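Tuning a Two-Arm Squeeze Grasp for Soft Items in Fekska

This page covers the bimanual squeeze primitive in the Fekska control package, version 2 and later. It assumes both arms are calibrated to the head camera and that the Tanthorpe segmentation node is publishing masks. If the masks lag the joint states, fix that first. None of the gains below will compensate for it.

1. Set the target frame

The primitive wants one frame per item, placed at the centroid of the mask with the x axis running from the left contact to the right contact. For a cushion or pillow the mask outline changes as soon as a finger touches it, so freeze the frame before contact:

target.freeze_on: pre_contact
target.min_mask_frames: 2

With freeze_on left at its default (never), the centroid moves toward whichever side deforms less, and both arms follow it.

2. Choose the contact pair

Contacts are sampled on opposite edges of the mask and scored on opposition and reach. Printed text and creases produce false depth edges on light fabric. Raise the smoothing window until the candidate normals stop jumping between cycles. Check the candidates in the Iordache viewer with the normals layer on.

A pillow that leans against furniture should be planned with the support surface in the collision model. Curved upholstery is poorly approximated by a box; use the convex decomposition option and accept the longer planning time.

3. Close the arms

Closing runs in two phases. In the first, each wrist moves along the x axis under position control until its contact flag is raised. In the second, both wrists switch to admittance control and share one squeeze setpoint.

squeeze.approach_timeout_ms: 300
squeeze.stiffness: 200
squeeze.sync: true

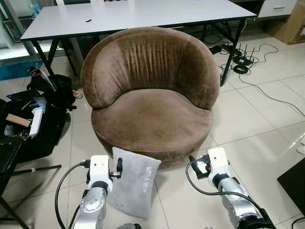
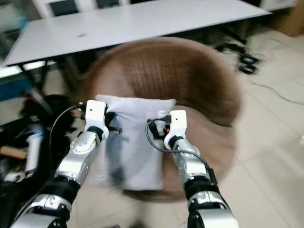

Test item: light-colored pillow, brown chair, both arms in view.

Keep sync on. When it is off, the first arm to make contact begins pushing while the other is still traveling, and the item rotates about the vertical axis. If one contact flag is raised and the other is not before the approach timeout, the primitive backs both wrists out and returns code 328. The usual cause is a contact threshold set for rigid boxes. Lower it in small steps and run the free-air test after each change to confirm that arm acceleration alone does not raise the flag.

4. Lift

Lift is commanded in the shared frame, so the wrists keep their relative pose. Ramp the velocity. A step input makes soft items swing, and the tracker reports the swing as slip. If slip events appear only in the first few cycles of the lift, lengthen the ramp before touching the squeeze setpoint. More force on a pillow mostly bends it.

The head camera will see motion blur during this phase. Set tracker.hold_last to true so that a dropped mask does not cancel the lift.

5. Place

Placement uses the same frame with an offset to the goal surface. For a yielding surface such as a seat, end the descent on the vertical force estimate instead of height. Then open both wrists along x together, clear the mask, and retract upward.

6. Log and replay

Record the wrist poses, contact flags, mask stream and squeeze error. Futance replays these against a changed config without moving the hardware, but it does not model fabric. Use it to check state transitions and timeouts only. Stiffness and ramp values have to be set on the arms.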